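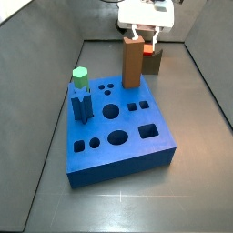 The Second Register

Soledad Zepeda bought the Marovitz till second-hand from a bakery that was closing in July, and paid 141 dollars for it. It came with one drawer key, a torn manual and a roll of paper still loaded in the printer.

Her shop was on Forsyth Street and sold toys, wrapping paper and greeting cards. She already had a register, a Zullness with 30 department keys, and she used four of them. The new one was for the back counter, so that customers buying cards didn't have to queue behind customers buying bicycles.

"You'll have to link them," said Vilgot Dalen, who had come to look at the wiring. "Otherwise you've got two shops."

"I've got one shop."

"Not on paper you haven't."

He ran a grey cable along the skirting board and under the mat. Then he sat on an upturned crate with the manual and keyed in prices for most of the afternoon. The Marovitz could hold 2700 items. Soledad read them out from the stock book and he repeated each one back to her before he pressed the key. By closing time they had got as far as puzzles.

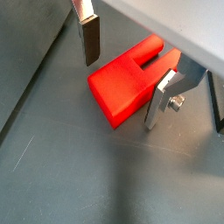
The Roll

Yolotzin Cortés started on the back counter the following week. She was quick and didn't talk much, and by her third shift she had stopped looking at the keys. She asked whether she could change the paper because the red stripe had come through, and Soledad told her to go ahead.

When Yolotzin lifted the lid and pulled the old roll free, the inner end had writing on it in blue pen. She flattened it out on the counter. It was a list of names with an amount beside each one, and some of the names were crossed out.

"It's a tab," Soledad said. "People who owed the bakery."

"There's a Maricruz Orozco on here for two dollars."

"She lives over the chemist."

Yolotzin looked at the list a while longer. "Do we throw it out?"

Soledad folded it and put it under the coin tray.

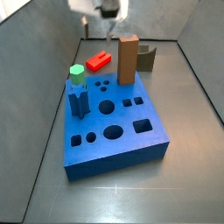 Closing Off

The last good trading day of the year was 12/27/25. Everyone had gift money and something to exchange. At six Soledad locked the door and ran the totals, front counter first. The Zullness balanced. The Marovitz was two dollars over.

She ran it again and got the same figure. Yolotzin counted the drawer, then counted it a second time with the coins in stacks.

"Who did you have this afternoon?" Soledad asked.

"Lots of people. An older lady bought a birthday card. She put a coin down after I'd given her the change and said it was for the till." Yolotzin frowned. "I thought she meant she'd got too much back."

Soledad lifted out the tray and unfolded the paper. She found a blue pen in the drawer – it took her a few tries to get it going – and drew a line through Maricruz Orozco.

Then she wrote the overage in the book, signed it, and went to turn off the lights.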